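Notebook, bench two, Adthorpe shop. May, started writing at 4:40 pm with cold coffee

Picking up where the last entry stopped, which was me complaining about the left leader arm. It's better. The drift was in the shoulder, the zero had walked a little every time we powered down, so now I park both leaders in the cradle before I hit the switch and the followers come up where I left them. If you use the station after me, please park them! The sticker on the power strip says so too, but it's a small sticker.

Today's job was the decor table again. The plan we agreed on with Ellstead is shelf, bowl, utensil, planter, candlesticks, all driven by hand from the leader arms, no scripts anywhere. Every run starts from a laid-out table and ends when I step on the pedal. I'm supposed to vary the layout between runs, and I do, but I notice I have favorites. After an hour my hands want to put everything back where it was last time. So I've started rolling a die for the position of the brass candlestick, which feels silly and works fine.

Numbers for the log. Episode counter read 1013 when I sat down this morning, which includes everything from the Mac an tSaoi batch. Ellstead wants 1638 before they start training on it. I don't know where 1638 came from, it's in their sheet, I'm not arguing. My own target per setup is 100 keepers and then the table gets changed.

The utensil is the hard one. The handle is thin, and if I come straight down on it the fingers close and the whole thing rolls away from me along the shelf top. What I do now is come in from above, tilt the wrist over a bit, wait (really wait, a full breath), and then close slowly. The waiting matters more than I thought it would. When I rush, the follower is still catching up with my hand as I squeeze, so I'm grabbing at a place the gripper hasn't got to yet. I must have dropped it a dozen times before lunch doing exactly that. With the pause in there I get it most times on the first try, and the replays look calmer too.

The lattice top causes its own trouble. Anything with a narrow tip wants to find a hole. Fingertips as well -- I caught one in a diamond this morning and lifted the entire shelf off the table by a corner, bowl and all. Bowl survived. I've deleted that run, but I kept a copy in the scrap folder in case anyone wants recovery examples later, and also it's pretty funny to watch.

Candlesticks: grab the stem, never the cup. The cup flares, and the fingers slide off it the second there's any sideways load. The black ones are easy once you've got the stem. The brass one is tall enough that I have to lift my elbow to clear it, and the reflections on it bother me. On the wrist view I lose the edge of the shaft in the glare and end up steering by the other view. Might try killing the bright light at the top left tomorrow morning, before the next station over gets going, and see if it helps. Don't want to change it in the middle of a setup though, so that waits until I've got my 100.

Two hands or one? Notes say two wherever it makes sense. I tried steadying the shelf with the right arm while the left did the bowl, and it's slower and my forearms hate it, but the shelf stays put and the bowl lands where I meant it to. Then I got lazy and did a few single-handed, shelf skated a finger's width each time, not a disaster. I've tagged them separately so we can compare. Tag names are in the usual text file, I stuck to lowercase this time.

Software: Flillirgate froze once, right after lunch, with the pedal held down. The recording was saved but the last stretch is me holding still and swearing. Restarted, fine since. I also turned the playback buffer up to 800 ms, which got rid of the stutter when I review a run. It doesn't touch live control, so don't panic when you see it in the settings.

One thing I'd like us to settle: what counts as a keeper? I've been throwing out any run with a drop in it. But a drop followed by a clean re-grasp seems worth having, the robot is going to drop stuff too and somebody has to show it what to do next. Ellstead's sheet only says "successful," which could mean either. I've asked. Until they answer, drops with a clean recovery go in their own folder, nothing gets deleted (well, except the shelf lift, see above).

To do: re-tape the left fingertip, the pad is peeling at one edge. Check the pedal cable. Find out who has the short hex driver. Write the layout rules on a card so I'm not the only one who knows them.
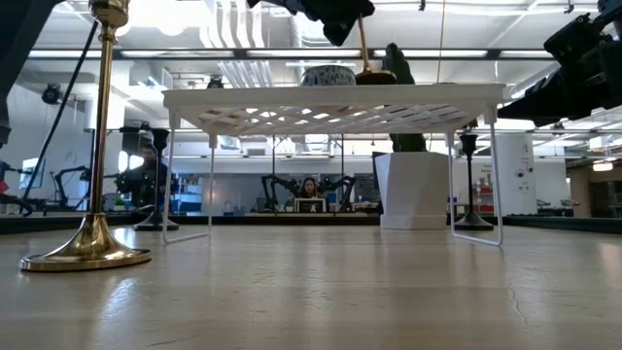
Should a new operator practice before their runs get recorded?

Give them a good hour on the arms with the recording off, picking up easy things and setting them back down. Once they've stopped looking at their own hands and can pause before closing the gripper, start saving runs, and have someone go over the first few with them.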